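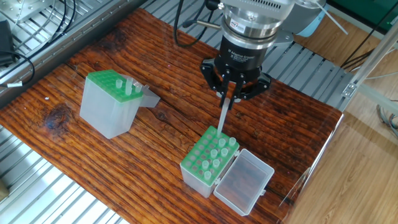 Pipette tips, green-topped rack.

About Ravutier

We test water. Private wells mostly, also springs, cisterns, farm ponds, the odd swimming hole. If you drink it, wash in it or give it to the goats, we can tell you what's in it.

Started out as a side job in a rented kitchen behind the feed store in Jokum. Moved to the old creamery building on Amau Road when the fridge filled up with other people's water and there was no room left for lunch. Still there. Blue door, ring the bell twice, the first ring doesn't always go through.

What we do

Basic well check — bacteria, nitrates, pH, hardness, iron. The one most people want.
Full check — everything in the basic plus lead, arsenic, copper, manganese and a few more. Get this one if you're buying a house or if you've never tested before.
Farm check — for stock water. Ask us about sulfates if your calves are off their feed.
One-off questions. Orange stains in the tub, rotten egg smell, film on the coffee. Call first, it might be something we can sort out over the phone for free.

We don't sell filters or softeners or salt. People ask every week. No commission from anybody who does either, so when we say your water is fine you can go ahead and belive it.

How it works

Pick up a bottle from us or from the counter at Fu Hardware. Use our bottle please, not a jam jar. Run the cold tap a good while, fill to the line, cap it, fill in the tag. Bacteria samples need to get here the same day and kept cool. Lunch box with an ice pack does it.

Results in 3 working days for the basic. Full check takes longer, the metals are slow. You get a letter or an email, your choice, in plain words with the numbers underneath. If something comes back bad we phone you, we don't wait for the mail.

Where we go

Both sides of the river, up as far as the Jokum turnoff and everything inside 40 miles of the creamery. Past that you can still mail samples in for most tests, just not bacteria.

Who we are

Small crew, most of us grew up on wells. There are 19 of us counting the drivers and the two who only come in for the busy stretch. October is the worst — everybody closing up cabins and selling houses at once. Book early if you can.

Last year we ran over 2,000 samples. A lot of bottles to wash.

School visits

Yes, we still do them. Bring water from home and we'll look at it togehter. Mornings are best. No charge for schools, but we do need a grown-up for each table.

Hours

Drop-off window open 7 to 4, closed for lunch at noon. Parking in back, not in front of the bakery, they've been very patient with us.

New prices from 01/02/2025. Sheet is at the window, or ask and we'll email it over.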